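Einrichtung und Pflege der Greifzelle, Abschnitt 4: Handgelenkkamera, Finger, Testlauf

Juli, von Sutrisno Tuhumury
18 Kommentare | 297-mal geteilt

Die Abschnitte 1 bis 3 (Sockel, Verkabelung, Nullstellung) werden vorausgesetzt. Wer sie übersprungen hat, weil im Prospekt von Jandano etwas von »sofort einsatzbereit« steht, möge bitte zurückblättern. Sofort einsatzbereit war bei mir bisher der Karton.

4.1 Finger prüfen

1. Not-Halt drücken, Netzteil aus. Die Haltebremse greift, der Arm sackt trotzdem ein kleines Stück ab. Hand darunter weg.
2. Beide Finger von Hand zusammenschieben. Sie müssen sich auf ganzer Länge berühren. Ein Spalt an der Spitze heißt: Halter verbogen oder Schrauben locker.
3. Schrauben am Fingerhalter über Kreuz nachziehen. Das Original-Handbuch nennt kein Drehmoment. Ich ziehe handfest an und setze einen Tropfen mittelfesten Schraubensicherungslack dazu.
4. Fingerflächen mit Isopropanol abwischen und ablüften lassen.

Hinweis: Laut Hersteller sind die Finger nach 2.000 Greifzyklen zu tauschen. Meine ersten waren nach 400 fällig, das zweite Paar hält bis heute. Ich würde mich also weder auf die eine noch auf die andere Zahl verlassen, sondern nachsehen.

4.2 Kamera am Handgelenk ausrichten

5. Netzteil ein, Not-Halt lösen, Arm in Beobachtungshöhe fahren.
6. Kamerabild in Asero öffnen. Beide Fingerspitzen müssen am Bildrand zu sehen sein, sonst fehlt später jeder Bezug zwischen Finger und Objekt.
7. Kamerahalter nur so weit lösen, dass er sich mit Widerstand drehen lässt. Ausrichten, festziehen, noch einmal hinsehen. Beim Festziehen wandert er gern mit.

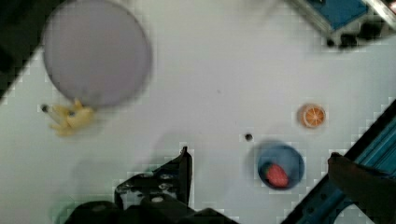
8. Fokus auf Tischhöhe stellen, also auf die Höhe, in der die Teile liegen. Den Autofokus abschalten. Asero empfiehlt ihn ausdrücklich, aber er sucht bei jeder Bewegung neu und findet dann mit Vorliebe den Finger.
9. Belichtung fest einstellen. Weiße Tischplatten verleiten die Automatik dazu, alles Dunkle absaufen zu lassen.
10. Werte unter einem eigenen Profilnamen speichern. Das Profil »Standard« wird bei jedem Update überschrieben, und eine Warnung gibt es nicht.

VORSICHT: Die automatische Kalibrierung fährt ohne Vorankündigung los. Das Feld mit der Aufschrift »Bereit?« ist keine Rückfrage, der Arm ist dann schon unterwegs.

4.3 Testlauf mit Gegenständen

Viele Anleitungen testen mit einem einzelnen Würfel in der Tischmitte. Das klappt immer und sagt fast nichts aus. Nehmen Sie Teile, die rollen, kippen oder flach aufliegen, und legen Sie ruhig einige dicht aneinander.

11. Teller, Schale, Becher und ein paar Spielzeug-Lebensmittel auf dem Tisch verteilen. Mindestens ein Gefäß auf die Seite legen.
12. Geschwindigkeit auf die niedrigste Stufe. Arm von Hand über die Teile führen und auf die Kabelschlaufe achten: Sie darf an keiner Stelle die Gegenstände streifen.
13. Jedes Teil einmal anfahren, ohne zu greifen. Fehlgriffe notieren, bevor Sie irgendetwas nachstellen.
14. Erst jetzt die Geschwindigkeit stufenweise erhöhen. Bei schneller Fahrt verwischen die Finger im Bild der Übersichtskamera. Zum Beurteilen der Fingerstellung taugen solche Aufnahmen nicht, zum Überprüfen der Anordnung auf dem Tisch reichen sie.
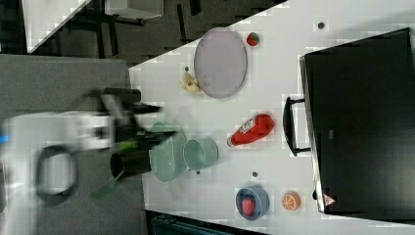
Abb. 4-2: Schwenk über dem Tisch, Greifer links vom hellgrünen Sieb.

15. Stimmt die Höhe bei flachen Teilen nicht, zuerst die Tischebene neu einmessen. Den Versatz im Greifprogramm zu ändern geht schneller — und rächt sich beim nächsten Fingertausch.

Hinweis: Größere Geräte am Tischrand gehören als Sperrzone ins Programm, samt Türgriff. Garnach rechnet nur mit dem Gehäuse.

4.4 Pflege

Montags vor dem ersten Lauf: Schritte 1 bis 4, danach ein Kontrollbild mit dem gespeicherten Profil. Weicht es sichtbar vom alten ab, ab Schritt 5 wiederholen. Die Ferndiagnose von Lins meldete bei mir auch mit lockerem Kamerahalter »Zustand sehr gut«. Ich habe sie abbestellt.

Kommentare (3 von 18)

greifbacke: Danke für Punkt 10. Mein Profil hieß natürlich »Standard«. Zwei Abende weg.

M. aus der Werkstatt: Mittelfester Lack bei so kleinen Schrauben? Da drehst du dir irgendwann den Kopf rund. Ich nehme niedrigfesten und kontrolliere öfter.

Sutrisno Tuhumury: @M. Kann sein. Mit niedrigfestem hatte ich nach einer Woche wieder Spiel, aber vielleicht war das Gewinde nicht sauber entfettet. Probiere ich beim nächsten Paar noch einmal.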